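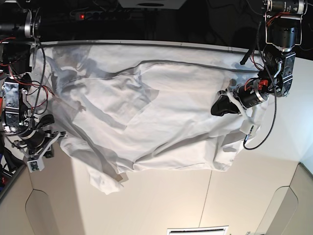 Two-arm test cell at Wevier, with a white cloth held between the left and right grippers.

Home | Products | Newsroom | Support | Contact

Wevier Publishes Results of Two-Arm Gripper Comparison on Cloth

GRITACH, June. Wevier today released the results of a bench comparison between two gripper finger designs for handling large, soft items such as sheets and garments. The tests were run on a two-arm cell at the company's Gritach lab and covered 211 trials.

The comparison set the Koval finger, a curved part with a soft black surface, against the flat finger Wevier has shipped until now. Both were fitted to the same printed bracket and driven by the same motor, so that only the finger changed between runs. Arm speed, grip force and controller settings were held fixed.

In each trial the arms picked up a cloth by its upper edge, moved apart until the edge was taut, and held it for 60 seconds. A trial passed if neither gripper lost the edge and the distance between grip points changed by no more than 2 millimeters. Trials in which the arms failed to find an edge at all were counted as failures and kept in the totals.

The Koval finger passed 92 percent of its trials. The flat finger scored lower, with most of its losses on hems, where the thicker fold kept the finger from closing squarely. On single-layer cloth the gap between the two designs was small. Neither design did well when the grip landed on a bunched corner, and Wevier does not recommend either one for picking from a pile without a separate step to find the edge.

"The hem is the hard part, and it is also where customers want us to grip," said Pylyp Zakharchenko, who leads gripper testing at Wevier. "We would like to see the same runs repeated on heavier fabric before we change the default part."

Cable routing was reviewed during the same test period. Long loops along the arm gave the wrist its full range of motion but swung close to the cloth at wide arm spacing. A revised clip position will be included in the next bracket drawing.

Control software for the trials was supplied by Gitico. "Both arms ran from one clock, and the logs record grip force on each side for the full hold," said Lahcen Bennani, controls engineer at Gitico. "Anyone who wants to check our pass and fail calls can do it from the raw files."

Test logs, bracket drawings and the trial procedure are available on request from the Wevier newsroom. The Koval finger can be ordered as a spare part and fits current brackets without changes. Pricing for the flat finger is unchanged.

Related news
Koval finger: mounting notes and torque values
Gitico controller update adds shared clock for two arms
Wevier opens second test cell in Gritach
Printed bracket drawings, current revision

Last updated: June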